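Teaching two arms to sort phones, week three

March 23, 2025

I said in the last post that I would write up the teaching part once I had done enough of it to have an opinion. I have now done enough of it.

The setup is the same as before. Two arms on one table, two leader arms on the desk behind it, and me in a chair holding the leaders. Whatever I do with my hands, the arms on the table copy. The software records joint positions and video while I work, and each recording is one episode. After enough episodes you train a policy and see what it picked up. I call the left arm Gillik and the right one Miranda, mostly so that my notes are readable.

The task is to take old phones that are lying flat and scattered, pick each one up, pass it from one gripper to the other, and set it down in a row. Ívar Damgaard suggested phones. He had a drawer full of dead ones, and I had been using wooden blocks, which were too easy. A block has height. You can be sloppy with a block and still get hold of it. A phone lying on its back gives you a few millimeters of edge and a slippery surface, and if you come in slightly high the jaw skates over the glass.

My first 10 episodes were bad and I deleted them. I was driving the arms the way I would use my own hands, which meant I kept reaching for the phone from above and expecting to feel it. The leaders give me no force feedback, so I have to judge contact by eye. What works better is to bring the lower jaw down to the table a little way off from the phone, stop, and then slide in toward the edge. It is slow. It also looks the same every time, and that seems to matter more for the training than speed does.
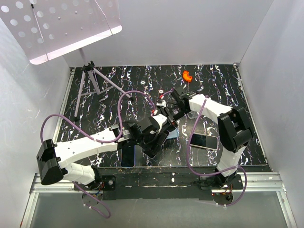
Both grippers in close over the phones, left arm low to the table.

The other problem is the middle of the table. Both arms want to be there, and when I am watching one gripper I stop watching the other. I have knocked them together 11 times, going by my notes, with no damage apart from one bent bracket. My rule now is that only one hand moves at a time until the handover. Miranda waits, Gillik picks, then both come in – slowly – and after the phone has changed grippers Gillik backs off before Miranda does anything else.

Cables have been less trouble than I expected. I left a lot of slack in the purple ones so the wrists can turn freely. It looks untidy and I am leaving it that way.

A few things I wrote down for myself:

Start each episode with the phones in a new arrangement. I got lazy and used the same layout for a whole evening, and the policy learned the layout.

Pause for a beat before closing the gripper. If I close while still moving, the policy tends to close early.

Keep the mistakes that I recover from. If a phone slips and I go back for it, that episode stays in. If I give up, it goes.

Stop after an hour. My wrists get tired and the last few episodes are always worse.

The first policy trained on the cleaned set could pick up a phone but got lost at the handover and held it in the air until I stopped it. The second one managed 5 handovers in a row before it dropped one. I was pleased with that, although all of them were with the phones set well apart. Put two close together and it still goes for the gap between them.

Next I want to record a batch with nothing but crowded layouts and see if that helps. Ívar has offered to drive for part of it. He is left-handed and much more patient than I am, so I am curious whether his episodes will mix with mine or confuse things. I also need to straighten that bracket.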